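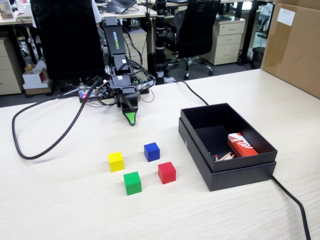

Bench operators wanted (3 posts) - Stovley, Clesberg site

We pack small parts kits and craft sets. Up to 3000 a day before the holidays, less the rest of the year. Until last spring all of it was hand sorted. Now small desktop arms do part of the picking and our packers are moving over to setup, checking and teh odd cases.

What the job is
Laying out colored wooden cubes for practice picks, running the same pick 20 times, writing down misses
Loading and clearing trays
Stopping the arm when it goes wrong, and saying so in the log (we call it Kombo, you'll get a login)
Still some hand packing. Thursday is all hand packing

What has changed, so you know
Less lifting, less standing. More watching, which some people find tiring - breaks are every hour now. Two packers asked to go back to the line and did, same pay. No one on the old crew was let go and hours were not cut. Line targets are gone for bench staff, we look at the log instead.

You
No degree, no coding. Patient, ok with repeating things, writes notes other people can read. Packing or warehouse work is a plus but not needed. Full training, first 100 hours paired with someone from the bench.

Shifts 7 am or 1 pm, your pick where we can. Start in December. Bus from Plincombe stops at the gate.

To apply: short note, no resume neccessary, to Constanza Paredes at the front office, quote job 1386. Come see the bench before you decide, just ask her for a time.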